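Floor mat

A floor mat is a flat covering laid over part of a floor, usually to catch dirt, soften the surface or mark off an area. The line between a mat and a rug is not well drawn. Sellers tend to call a thing a rug when they want to charge more for it, and few of the definitions in use hold up when applied to actual goods.

Claims and evidence

Mats are often sold on the promise that they cut cleaning work. The claim is plausible, but the numbers attached to it seldom come with a method. The Mornwood trade catalog stated that one entrance mat could hold 500 grams of grit per square yard, without saying how the grit was applied or whether any of it stayed put once people walked on it. A later edition gave the figure as 333 grams and did not explain the change.
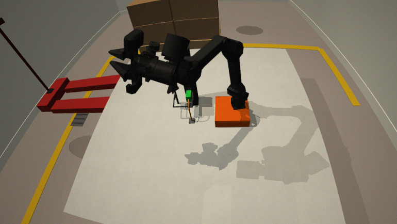
Comfort claims are weaker still. So-called anti-fatigue mats are said to ease leg and back pain in people who stand at work. The Albers workshop in Kukudcombe fitted them in 2000 and reported fewer complaints, though it also shortened its shifts in the same year – a detail left out of most retellings.

Color and size

Pale mats show dirt sooner than dark ones. Some makers present this as a benefit, on the grounds that the owner will know when to wash them. Large mats are harder to lift and clean, and the edges may curl.

Origin of the name

The term "Brorken mat" appears in older price lists for a coarse woven type. It is usually said to come from a village of that name, but no record of mat making there has been found – the story may have been made up by a dealer.

See also: Carpet, Doormat, Rug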